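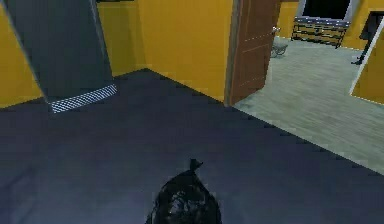 A tied bag on a dark floor (rendering).

Trash and recycling: what changes in December

The new hauling contract for the Pendevine buildings starts in December. Most of you will notice two things: the pickup time is earlier, and the rules for what goes in which bin are stricter than they were. The office has had a lot of questions since the notice went up in the lobbies, so this item goes over the whole thing in one place. Please keep it.

Pickup times

The truck will come at 6:30 a.m. on collection mornings. Under the old contract it came closer to 9, and a lot of people got used to bringing bags down on their way to work. That will be too late. Bags and bins need to be in the trash room the night before, any time after 5 p.m. The trash room doors stay unlocked until 11 p.m. and open again at 6 a.m.

Collection days are not changing. The calendar by the mailboxes is still good through the end of the year, and a new one will be posted when it's printed.

If you live in the row units on Gasenness Lane, you do not use the trash room. Put your cans at the curb with the lids closed and the handles facing your house. Leave enough space between cans that the arm on the truck can get hold of one without knocking over the next. Cans should be back in by the evening of pickup. We know some people work long shifts, and a neighbor pulling your can in for you is fine.

Regular trash

All household trash must be bagged and the bag must be tied. Loose trash tipped into the big containers is the main reason the trash room in Building 2 smelled the way it did this summer. Any color bag is fine. Please don't fill bags so full that they can't be tied, and use two if you need two. The limit is 32 pounds a bag, and anything heavier can be left behind by the crew. Cat litter is what usually puts people over. Double bag it and keep it small.

Do not leave bags in the hallway outside your door, even for a short time. The fire inspection in the spring wrote us up for this on the third floor of Building 1, along with two strollers and a shoe rack. The next one will come with a fine, and fines get paid out of the general fund, which means all of us.

The chutes in Buildings 1 and 2 stay open from 7 a.m. to 10 p.m. Nothing wider than the chute door should go in. In the last year we have had the chute in Building 1 cleared four times. One of those was a rolled-up bath mat and another was a pizza box that someone had folded in half, which opened up again on the way down. Each visit is a service call.

Recycling

Paper and cardboard go in the blue bins. Cans, bottles and jars go in the green ones. Under the old contract everything could be mixed, and that is over. If the driver opens a blue bin and sees bottles in it, the whole bin goes as trash and we get charged for it as an extra load.

Cardboard boxes have to be flat. Take out the packing material first. The foam pieces are trash and so are the air pillows, unless you want to pop them and take them to the grocery store with your plastic bags.

Rinse jars and cans. They don't need to be spotless, but there shouldn't be food in them. Lids can stay on plastic bottles. Metal lids come off glass jars and go in the green bin separately.

These do not go in either recycling bin:

Plastic bags of any kind, including the bag you carried your recycling down in
Greasy pizza boxes (the clean top half can be torn off and recycled)
Paper cups and paper plates
Drinking glasses, mirrors, window glass
Clothes hangers
Garden hoses, extension cords, holiday lights
Diapers

The plastic bag rule catches the most people. Dump the recycling out of the bag and into the bin, then put the bag in the trash or take it back up and use it again.

Food scraps

Food scrap collection is new for us and you don't have to take part. The brown carts are already in place, one in each trash room and one at the end of Gasenness Lane next to the bike rack. Fruit and vegetable scraps, coffee grounds and filters, tea bags, eggshells, bread, rice, pasta, meat and bones can all go in. Paper towels can too if all that's on them is food. Keep out liquids, cooking oil, and anything plastic, including produce stickers.

A small lidded pail for the kitchen is free to any household that wants one. Naomi Kashindye in the office has them. We ordered 70, and at the time of writing there are plenty left. Line it with newspaper or a paper bag. Liners sold as compostable are accepted only if they carry the certification logo, and the hauler has told us they will turn away carts with the other kind.

A tip from Chi-keung Yu in Building 2, who did this for years at his last place: keep a bag in the freezer for meat scraps and fish skin and bring it down the evening before pickup. It takes up very little room.

Large items

Up to now, couches and mattresses have been left beside the containers and somebody from the office has called for a truck. We are not doing that anymore. Large items are by appointment. Call the office or stop in at least three working days ahead and we will give you a pickup date and a tag to tape on the item. Each household gets two large items a year at no charge. After that the hauler's fee is passed along to you.

Mattresses and box springs must be wrapped in a plastic cover. The hardware store on Bolemano Street sells them, and the office has a few on hand.

Refrigerators, air conditioners and dehumidifiers need a separate truck and take longer to schedule. Please don't wait until the new one is being delivered to call about the old one.

Last year the association spent $1,299 on unscheduled pickups of things people left by the containers. That does not count staff time.

Things that need special handling

Paint, solvents, motor oil, propane cylinders, pesticides and fluorescent tubes can't go in the trash. The county drop-off takes them from residents. Latex paint that has dried all the way through can go in regular trash with the lid off.

Batteries: there is a bucket in the office for household and button batteries. Put a piece of tape over the ends of any lithium or 9-volt battery before you drop it in. Swollen batteries should not come to the office at all. Call first and we will tell you where to take them.

Old phones, chargers, keyboards and small electronics can be left in the bin under the office counter. Hamisi Nzioka drives the contents over to the recycler when it fills up. He can't take televisions.

Needles and lancets go in a hard container with a screw top, taped shut and labeled. The pharmacy next to Bakhtiari Dry Cleaning accepts them at the back counter.

Moving out

If you are moving, or clearing out a unit for a family member, talk to the office before you begin. A full apartment makes far more trash than the weekly pickup can carry, and when it all lands in the trash room at one time the rest of the building has nowhere to put theirs. We can have an extra container dropped off for a few days. The cost is billed to the unit and is usually less than people expect.

Walk through all the rooms and closets before you hand in your keys. Bags left inside an empty unit are charged against the deposit at the same rate as large items. Storage lockers count as part of the unit.

Usable furniture and kitchen things can be listed on the board by the laundry in Building 1. Write your unit number and a date on the card. Cards older than two weeks are taken down.

Holiday weeks

There is no pickup on the holiday itself. When a holiday falls on one of our collection days, pickup slides one day later. Wrapping paper is fine in the blue bins as long as it has no foil or glitter. Ribbon and bows are trash. Real trees can go to the curb by the Gasenness Lane gate with the stand, lights and ornaments removed. Do not bag them.

Questions

Caroline Mollel is handling the changeover and can be reached through the office from 9 a.m. to 4 p.m. If your pickup was missed, report it the same day so the driver can be sent back. Mutua Rugemalira is the person to call about a blocked chute or a broken trash room door, including after hours. His number is on the sheet inside each trash room.

Copies of the sorting list in large print are on the office counter.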